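Home Features Interiors Archive Subscribe

The Quiet Work of Folding

20 April 2021
By Lanying Fan

The linen room at the Eshun residence in Ukura is smaller than most visitors expect. It holds two long white tables, a wall of open shelving, and a cupboard for mending supplies. Clothing and household textiles for the residents pass through it every week, and the staff who work there have developed firm views on how a garment should be put away.

Twill receives particular attention. The residence adopted khaki work trousers and aprons as its standard issue in 2000, and the choice has outlasted several changes of management. The cloth is closely woven and wears well at the knee and pocket. It also keeps a crease with great persistence, whether the crease was intended or not. A pair of trousers left in a heap overnight will carry the marks through the following day.

The house method begins with the seams. Each garment is laid flat on the table and smoothed outward by hand, from the stitching toward the edge. The line of the thread serves as a guide. When it runs true, the cloth on either side will usually lie without pulling, and the first fold may be made along the length.

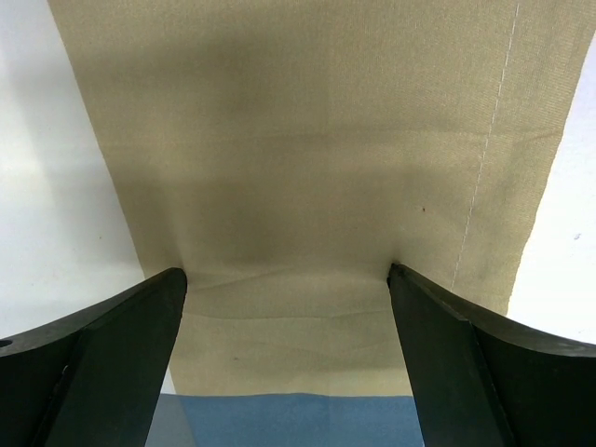 Trousers are then folded in 3, from the hem toward the waist, and turned so that the thick edge faces the front of the shelf. Aprons are folded with the ties inside. Stacks are limited to 6 garments, a rule introduced after the lower shelves began to bow under the weight of winter clothing.

Inspection takes place at the same table. Light-colored cloth on a white surface shows specks, loose threads, and worn stitching more readily than it would on a dark one, and staff are asked to check both sides before folding. Items that require repair go to the mending cupboard, where pale thread from the Drududon mill is kept on wooden spools.

The room was refitted last June by Treltel, a local joinery workshop. The shelves were deepened and the tables raised to a more comfortable working height. Staff had asked for the window to remain uncovered — the afternoon light leaves broad shadows across the tables, but it is preferred to the ceiling lamps for close work.

The residence now lends its folding guide to other houses in the district. It runs to two printed pages, and the second is devoted entirely to fitted sheets.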